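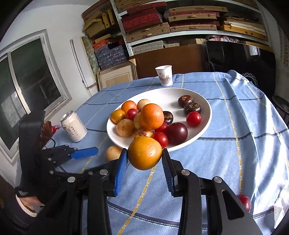
Fruit spoiling unevenly in one serving plate
Posted by wynne_pantry, February 2019

I keep mixed fruit on the dining table all week, and part of it always goes soft before the rest. The plate is a large white oval one, with citrus, plum-like and small red tomato-like fruit piled together and a big orange on top. Room temperature is steady. Whatever sits at the bottom goes first, usually by day 3. Is it the stacking, or the combination of fruit?

Kalov
Both. Weight bruises anything thin-skinned, and a bruise speeds up ripening. Apples and plums give off ethylene. Citrus gives off very little and is not much affected by it, so it can share a plate with almost anything.

Empty the plate onto the cloth every second day and check each piece on all sides.

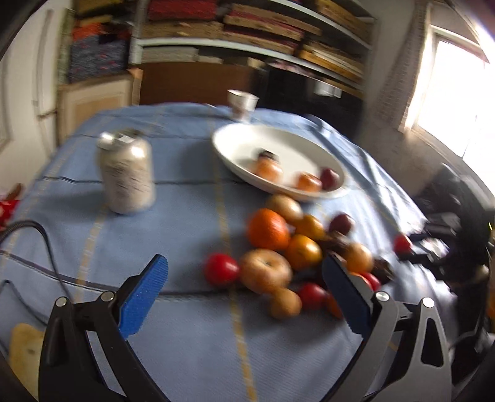
Take out anything with a soft spot or a split skin and use it that day. Wipe the plate and dry it before reloading. Citrus goes back first, as the base. Plums and tomatoes go on last, one layer only. Persimmons depend on type: the squat ones are eaten firm, the pointed ones have to soften and should ripen in a separate dish. Keep dried fruit off the plate entirely. It picks up moisture from the fresh fruit and turns sticky.

Drullel
Just buy less. Mine holds 12 pieces and that is plenty for the table.

cokau432
Agree on the single layer. Ripe plums go in the fridge here, especially in July. Tomatoes stay out, stem side down. I tried a paper towel under the fruit and saw no difference.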